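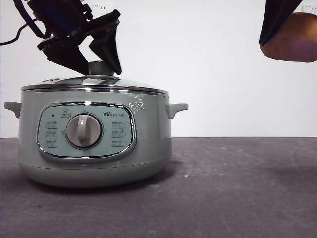

Saarinen wrote in under the last post to ask why I don't just program the thing. Surely, the comment went, it would be quicker to type in where the lid is and where the food goes, and spare myself a winter of waving my arms at a saucepan.

Fair question, and I have typed in where the lid is. I did it in December, with a ruler, and felt very professional for one evening. Then I wiped the counter, put the cooker back a finger's width from where it had been, and the arm closed with great confidence on a piece of air. I could have measured again. I could have screwed the cooker to the counter, which was Irndale's suggestion, in the comments before that, and which tells me Irndale rents.

So I'm doing it by demonstration. I hold a pair of handles, the arms copy what my hands do, and the computer writes down every joint angle and every camera view while I go. Lid off, sweet potato in, lid on. Do that enough times, with things set down a little differently each time, and a model is supposed to get the gist. The folder is called Jumby, a name I picked late at night and now have to type forty times a day.

What you learn first about remote control is how much of cooking is done by feel. I have lifted pot lids my whole life without a single thought passing through my head. With the handles I get no feel at all. I watch the finger come down beside the knob, I squeeze, and I wait to see whether the lid comes too. My first good lift I held up there for so long, out of pure pride, that the recording had to be thrown away. The model would have learned that an important part of making dinner is standing still and admiring yourself.

It would have, too. They learn everything. Back when I was practicing on a mug, I had a habit of tapping the handle once before I took hold of it, to see if I was lined up. I didn't know I was doing it until the trained arm walked up to the mug and tapped it. Tap, pause, grab. It was like hearing a toddler use one of your words in front of company.

Sweet potatoes have their own problems. A knob is a knob, but a sweet potato is never the same on two sides, and it rolls off toward wherever you weren't aiming. I squeeze too gently and it slides out. I squeeze too hard and I've left dents in something I had planned to eat. There is a narrow stretch in between, and the only way I've found it is to go in slowly, low down, across the short way, and let the fingers settle before lifting. If you look at my early recordings you can see me discover this over and over, each time as if it were new.

Stellgate asked how many demonstrations I have. The answer is 2,306, which sounds like a lot until you learn how they were made. A great many are the mug. Plenty more are me moving the arm out to the side and back because I'd read that the model likes variety. For the lid and the sweet potato together I have far fewer that I'd show to a stranger, and I'm recording more in the evenings, when the light in there stays put.

For anyone setting up something similar, I've ended up with a routine. I didn't design it, it's just what was left after the other ways got on my nerves.

1. Decide what counts as finished before you start. Mine ends when the lid is back on and both arms have cleared out. For a while it ended whenever I felt satisfied, and the model never learned to let go of the knob.

2. Park the arms well out of the way and set the counter. I slide the cooker a little, put the sweet potato somewhere to its right, and turn it so it isn't lying the way it did last time. Your hand will want to put it in the same place. Don't let it.
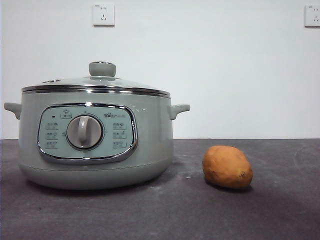
3. Start the recording, then move. No pause to gather yourself. Gather yourself before.

4. Lid first, at a steady pace. If you miss the knob once and recover, keep the recording, as a recovery is worth having. If you miss it 3 times, throw it out and go get a glass of water.

5. Lower the sweet potato in. Dropping it is faster and makes a terrific noise, and I had to delete a whole evening of it.

6. Watch the recording back the same night. The next morning you'll be in a forgiving mood and keep all of it.

As for how it's going: the last model I trained took the lid off nicely, held it to one side, and then picked up the sweet potato and held that as well, for as long as I cared to watch. I believe this one is my fault. I hesitate over the pot, every time, checking that I'm above the opening and not above the rim, and it has picked up the hesitation and made a career of it. The next batch will be me pretending to be decisive.

Irndale, before you ask, the dial is off the list for now. It wants a twist of the wrist that I can't do smoothly with these handles, and I'm not ready to find out what the arm makes of my attempts. I turn it myself.

Dinner was late again. I'll post the training settings once I've found which of the 2 config files I used.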